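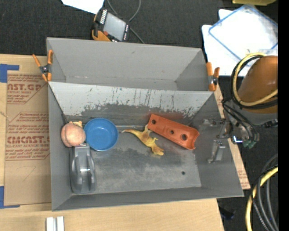

2 min read

Maintenance of the Grillow cell, February

The bin-to-bin cell in the Sistthorpe workshop was returned to regular use this month after two mornings of maintenance. I am setting down the procedure as it now stands, as several readers have asked how the cell is kept in order between long runs.

The arm is parked and the controller locked before anyone reaches over the table. Gareth Hollis then inspects the cables, beginning at the connectors beneath the arm and following the yellow cable around its loop. The loop must be loose enough to allow full wrist rotation and must not touch the bin wall at the lowest pick position. Any rubbing is recorded, and the cable is re-dressed the same day.

The bins are held together where they meet by spring clamps, one at each side. Bolted brackets were considered and rejected. The clamps can be removed by hand, and the gripper has occasionally pushed hard enough against a wall that some give in the fixture is welcome. Clamp position is checked every 1000 picks. The bins are gray and marked from use; scuffs on the floor are left alone, but any raised edge of plastic is scraped flat.

The acrylic sheet under the bins retains its paper covering. Waltraud Hellwig prefers the bare sheet for cleaning, and the question remains open. Blue tape on the sheet is replaced when its corners lift.

Gripper alignment was the longer task. The fingers had been closing slightly out of parallel, and thin items were dropped at a rate we did not consider acceptable. Malachy Mulcahy loosened the brackets, squared the fingers against a steel block, and tightened them in stages. The check load is a mixed set of toys and plastic parts, including a round blue bowl and a yellow toy lizard or dinosaur, whose thin tail is a fair test of alignment. The first run after adjustment reached 383 picks before it was stopped for the evening.

One item is outstanding. The hose fittings on the underside of the arm are due for replacement, and the order with Enriquez has been placed. Until the parts arrive, the cell will operate at reduced speed.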